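Sonhar com um galpão branco (e voltar para casa cheia de ideias!) 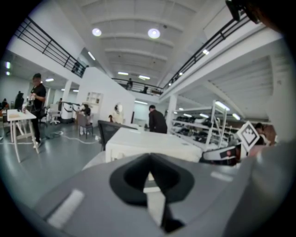 O pé-direito, as vigas brancas e o mezanino com guarda-corpo preto. Eu moraria aqui.

Quem acompanha o blog sabe que desde setembro estou arrumando o quartinho dos fundos para virar ateliê, e que empaquei na parte das cores. Pois desempaquei! Bastou ver um espaço grande de verdade, daqueles em que a gente entra e já olha para cima.

O que me pegou primeiro foi o teto. Vigas brancas, paralelas, lá no alto, e uma mistura de luminárias que eu nunca teria coragem de fazer: duas redondas e outras em linha mais para o fundo. Eu sempre achei que tinha que escolher um tipo só e repetir até o fim (culpa de uma revista que guardo desde a faculdade). Agora quero uma redonda bem no meio do ateliê e uma linear em cima da bancada de corte, e o Arum, meu eletricista de confiança, já avisou que dá para puxar o ponto sem quebrar parede. Vitória!

Depois, o preto. Só branco me dá uma aflição de consultório, mas aí entram os guarda-corpos de metal preto correndo pelo mezanino, a cadeira de escritório com encosto de tela, também preta, e o conjunto ganha desenho. Tem cadeira branca também, e ninguém briga com ninguém. O piso puxa para um cinza-esverdeado que eu achei lindo, lindo. Saí procurando tinta parecida e a que chegou mais perto foi uma tal de Nudden, que no catálogo parece cinza e na parede do quartinho, de manhã, fica quase sálvia. Pintei um pedaço atrás da porta e passo lá toda hora para olhar.

Outra coisa que vou copiar: a mesa branca de pés abertos. Num quarto pequeno, perna inclinada é um convite para tropeçar, eu sei, mas fica tão mais leve! A Wanda Michalski, que divide comigo as encomendas de costura, votou contra e quer cavalete. Estamos negociando.

E a estante! Alta, de metal branco, com as coisas pretas empilhadas em fileiras. Fiquei com vontade de trocar todas as minhas caixas, que hoje são de cinco cores diferentes, por caixas pretas iguais. Medi a parede e cabem duas estantes lado a lado, com uma folguinha para a tábua de passar. A prateleira de parede, também branca, fica para os carretéis.

Falta decidir a cortina. Trouxe uma amostra de linho da Rometti e outra de algodão cru, e as duas estão presas com alfinete na janela até o fim do mês. Aceito palpites nos comentários!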